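Seren gets her new fingertips

I've been promising a post on Seren's rebuild for ages, and now that it's October and the evenings are good for nothing else, you're getting one. It's long, it has a lot about screws in it, and I enjoyed every minute of the work (well, nearly every minute, see the part about the cable).

For anyone new: Seren is the arm on my bench at Gallitham, the shared workshop where I spend most of my spare time and far too much of my money. She's a small arm with a black gripper and a little camera down at the wrist, and her job is handling potted plants. She takes hold of a pot or a stem, shifts it a short way, lets go, and we see how the plant feels about it. I share her with Vicente Insaurralde, who did the first build and still knows every bolt in her by heart.

She keeps a count of how often the gripper closes. When I opened the log to start this job it said 1,823, and Vicente's rule is that the fingers come off for a proper look before 2,000. I used to think that was fussy. Then I took them off.

The left finger was fine. The right one had a polished patch on the inside, low down near the tip, and when I wiggled it there was play in it. Not much! You'd never spot it by looking. But if you're trying to close on something as soft as a tulip stem, a bit of wobble at the top becomes a fair bit of wobble at the bottom, and that explained a whole month of grips that landed slightly to one side. I'd been blaming the software the entire time and had gone as far as rewriting a chunk of it. Sorry, software.

So, the order of things, mostly so I remember it next time.

Power off first, at the wall, and let the arm down by hand on to the foam block. There's no brake on the elbow and she drops like a tired toddler. Then the finger screws, two each side, short ones at the front. I put them in a saucer. Last time I put them "somewhere safe" and we never saw one of them again.

With the fingers off you can get at the slide. I cleaned it with a lint-free cloth, and then a cotton bud for the corners, and the amount of potting compost that came out was shocking. It's so fine! It gets past everything. I'd greased the slide heavily back in the summer thinking I was being kind to it, and all I'd done was make a lovely sticky trap for dirt. Catetti, who runs the sewing machine repairs two benches along, had a look and told me to use a third of what I thought I needed. I did, and it moves beautifully now.

The new finger pads are softer than the old ones. I cut them from a sheet and stuck them down, then left them overnight under a clamp. Farías had suggested screwing them on so they could be swapped faster, and I may do that with the next pair, but I didn't want screw heads anywhere near a petal.

Then the cable. The camera lead runs down the arm and has to bend at the wrist every time she turns. I'd tied it too tight, so at full twist it was pulling on its plug, and the picture dropped out whenever she reached left. Finding that took me an entire evening, and I'd already ordered a new camera by the time I did. I retied it with a loose loop above the wrist and ran her slowly through the full turn with my finger resting on the cable at each stop. No tugging. The spare camera is in a drawer if anybody wants it.

After that it was the part I like best, which is setting zero. You close the fingers gently on a slip of paper, back off until the paper just slides, and tell the controller that this is shut. Simple, but do it twice. My first go was out because I'd left a crumb of old glue on one pad. The second go was spot on and I did a small dance.

The camera needs checking again too, as anything you do at the wrist can nudge it. We have a printed card of squares for this. You show it to her from 19 positions, near and far and tilted, and she works out where her eye is compared with her hand. The far ones are easy. The near ones always give me trouble, because the lens is set for things at arm's length and anything right up against it goes to mush.
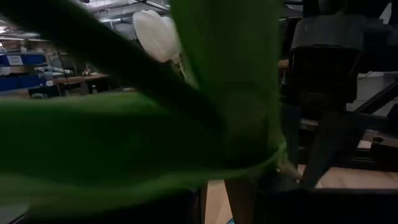
I've now settled on doing the last bit of the approach without relying on the camera much at all. She looks from further back, picks where she's going, and then comes down slowly on the position she's already got. Vicente has been saying this since spring. He was very gracious and only mentioned it four times.

Leaves are the real difficulty, I should say. A tulip's leaves are wide and floppy and they wander about in front of everything, so a pot that looked perfectly clear from above can be all greenery by the time the finger gets down beside it. I've set the last part of the move to run at quarter speed, and I've added a pause before closing so I can hit stop if I don't like the look of it. It's slow. I don't care, I could watch it all evening with a cup of tea.

Since the rebuild the counter has gone up by 331, and I've checked the right finger for play every time I've shut down for the night. Nothing so far. The pads are picking up a few green marks but they wipe off with a damp cloth.

Next on the list is some kind of cover for the slide, to keep the compost out for good. I've tried a bit of bicycle inner tube, which fitted nicely and squeaked horribly. If you've made a little bellows for something this size, please leave me a comment and tell me what you used, and how you got the folds to stay put!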